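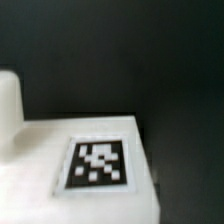
Malachy Keane left a comment under my last post saying that anyone who alphabetizes their spices has given up on cooking and gone into filing. I've read it maybe six times now and I keep wanting to argue with him, so I'm going to do it up here where there's more room.

First of all, Malachy, I didn't say I alphabetized them. I said I tried it. I lasted through most of January and then I bought a jar of smoked paprika and stood there in my socks wondering if it went under S or P, and whether that meant the regular paprika had to move too, and by then the onions were burning. So we're on the same side, sort of.

What I do now is sort by how often I grab things. Cumin, black pepper, chili flakes and the garlic powder I pretend I don't use all live in the front row. Behind them come the weekend ones - coriander, turmeric, cinnamon sticks. And way up high, where I need the step stool, are the ones I bought for a single recipe and will probably leave to my nieces. There's a jar of juniper berries up there that moved with me from the apartment on Kavanagh Street. I used four of them, once, in a stew that tasted like a Christmas tree.

My sister thinks the front row system is chaos because only I can work it. She came over to make soup and opened every cupboard I own looking for bay leaves (they're in the drawer with the tea towels, obviously). She has one of those pull-out racks with 50 little matching bottles and labels she printed herself, and I'll admit it looks fantastic. She paid 80 dollars for it! But half of those bottles are full of stuff she'd never touch, because the rack came with the spices already in it and she can't stand to leave a hole. Does anybody need two kinds of celery salt?

The other thing Malachy said, further down, was that whole spices are a waste of time if you're only cooking for one. I go back and forth on that. I have a little hand grinder and I love it for cumin, where you toast the seeds in a dry pan for a minute and the whole kitchen smells like somebody competent lives there. For cloves I wouldn't bother. Cloves are mean. I ground a tablespoon of them for a ham glaze and everything that came out of that grinder until spring tasted like the dentist's office, including, sadly, a very nice pot of coffee. Rice is supposed to clean it out. I've put through enough rice to feed a wedding.

Also, a few of you asked where I get mine. Mostly from Tarell, the little grocery behind the bus station in Jaltholm, where you scoop it yourself into paper bags and the lady at the register guesses what it is by smelling it. She's usually right. The bags are 200 grams at the smallest, which is a LOT of fennel seed, so if anyone local wants to split some, please email me. I mean it, I have fennel seed in a cookie tin.

I'm going to try the mustard seed pickles next, if I can find a lid that fits the big jar.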